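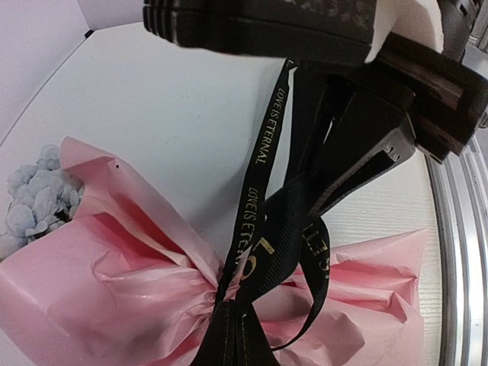 Bouquet Wrapping Added to Dondley Floral Design Program

The Dondley School of Floral Design has added a short course in bouquet wrapping and ribbon work to its fall schedule. The course opens in September at the Cuvier Street building and will accept 21 students in its first session.

Wrapping has been taught at the school for many years as the closing hour of the general arranging class. Under the new plan it becomes a separate course of 46 classroom hours, with its own materials list and final review. Students will study the folding of thin papers, the shaping of a collar behind the flowers, and the gathering of several layers at a single tie point.

Pink paper was used for the bouquet shown with this notice. The layers fan out from the gathered neck, and the color deepens where the inner sheets overlap. 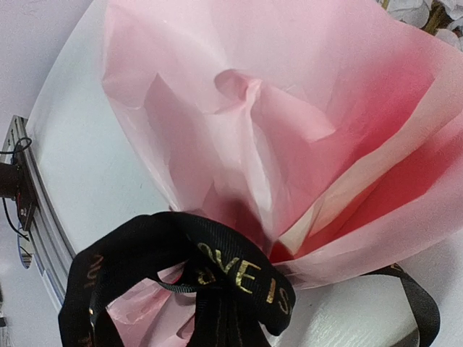
A black satin bow with gold lettering closes the pink wrapping.

Ribbon work will take up the second half of the course. Students will learn to form a bow with broad loops and to manage the tails of the ribbon. One unit is given to printed ribbon, a material often chosen for anniversaries and memorial services. The ribbon on the pink bouquet carries the words "LOVE IS ETERNAL" in gold capitals. Students will practice placing an inscription so that it can be read once the knot has been tied.

Paper and ribbon will be supplied by Dogar Paper Goods under an agreement with the school. Flowers and foliage will come from the Etard growing house. The materials fee is $92 and covers all supplies used in class. Students are asked to bring their own shears. 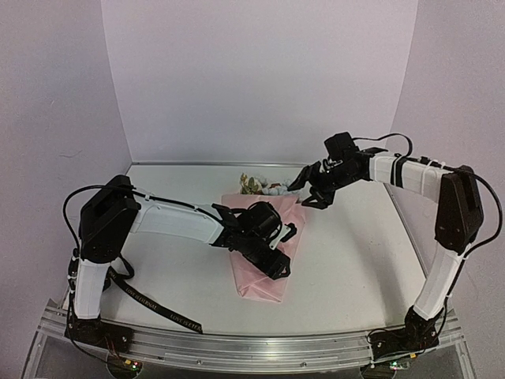
The bouquet on a white tabletop, with foliage and pale blossoms above the pink paper.

Current students of the arranging class may register first. Remaining places will then be offered to the public in the order in which forms are received. Registration forms are available at the front office from 9 a.m. and may be returned in person or by mail. A deposit of $200 is due with the form and will be credited toward tuition. Applicants who are not placed in the first session will have their deposits returned in full.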